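Collection FAQ for contributors and sites

Last revised July 9, 2020. Applies to hand-held collection under the Plevholm protocol. Fixed-arm teleoperation is covered by a separate page.

What is being collected?

Short recordings of people doing ordinary manual tasks with a pair of hand-held grippers. Each recording holds the video from the gripper cameras, the opening width of each gripper and its estimated position over time. Together these make one example. The learning system is trained to predict the gripper motion from the video.

What counts as one example?

One complete task, from both grippers in the start position to both grippers withdrawn. If you finish one task and go on to the next without stopping the recorder, the file will be split at intake, but the split is done by hand and takes time. Please stop and start.

How many examples are there so far?

The current release, Hatum, contains 1,646 recordings, of which 1,355 passed review. A further 193 are held for re-checking, mostly for timestamp drift between the left and right grippers. The remainder were rejected.

How many should a new site aim for?

We ask for 80 accepted examples per task before a site moves to another. Sites with less capacity can share a task with a second site, provided both use the same object list.

Do the objects have to be the ones on the list?

The categories do. The individual items don't. For the small-objects task the list says "beaded string, closed loop" and "open container, rigid". Use whatever you have at home or at work that fits. Variation in colour, gloss and stiffness between sites is wanted, and we don't ship objects for that reason.

Why are homes used as well as labs?

A policy trained only on lab benches tends to fail on patterned cloth, soft surfaces and uneven light. In our first round at Grustport every recording was made on the same grey mat, and the resulting model lost track of the object on anything else. Patterned tablecloths, rumpled fabric and glare off plastic are all acceptable. Do not flatten or tidy the surface between examples.

How should beaded or chain-like items be handled?

Grip one side of the loop and keep the jaws upright. Pads should meet on the beads or links, not on a clasp. Close slowly; the width sensor samples at a fixed rate and a snap closure shows up as a single step with nothing in between. Where the task calls for a container, the second gripper stays near it with its fingers open until needed.

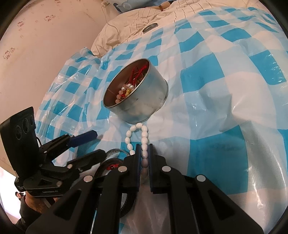
What happens if an item is dropped?

Keep recording and pick it up again with the grippers. Recoveries are tagged at review and kept as valid examples, provided the item has stayed within reach. If it lands on the floor, stop the recorder and mark the file as incomplete.

Can I use my fingers to help?

No. A recording in which a bare hand touches a task object is rejected. Hands may be used freely before the start position and after withdrawal, including to reset the objects.

Does it matter if other people are in view?

Other people in the room must have signed the bystander form. Faces are blurred at intake, before the files reach annotators. Arms and sleeves are left as they are. Ask people to keep their hands off the work surface if they can do so comfortably, but a hand resting nearby does not invalidate the example.

How often do I need to calibrate?

At the start of each session, after any knock to the camera mount, and after changing pads. Calibration consists of opening and closing each gripper fully three times, then holding both in the cradle until the indicator turns green. Files without a calibration from the same session cannot be used.

My left and right recordings are different lengths. Is that a problem?

A difference of a few frames is normal and is trimmed automatically. Anything longer usually means one recorder was started late. Check the cable at the housing end first – it works loose more often than the recorder end.

Should I slow down so the motion is clear?

Work at a steady pace you could keep up for the whole session. Exaggerated slow motion teaches the system to be slow. Very fast motion blurs the video and breaks position tracking.

How are the examples labelled?

Contributors enter the task code and nothing else. Start, grasp, transfer and release points are marked later by annotators using the Pinheiro tool. Two annotators mark each file; where they disagree by more than half a second, a third decides.

Can I see my own recordings?

Yes, for as long as they are in intake. Once merged into a release they are identified by site only and can't be looked up by contributor. Requests to withdraw a recording should be made before the merge.

When is the next release?

The next merge is planned for August. Files uploaded after the cut-off go into the one after that.

Who do I contact about faulty equipment?

Use the equipment form on the site portal and quote the serial number on the cradle. Don't open the gripper housing. Replacement pads can be ordered from the same form.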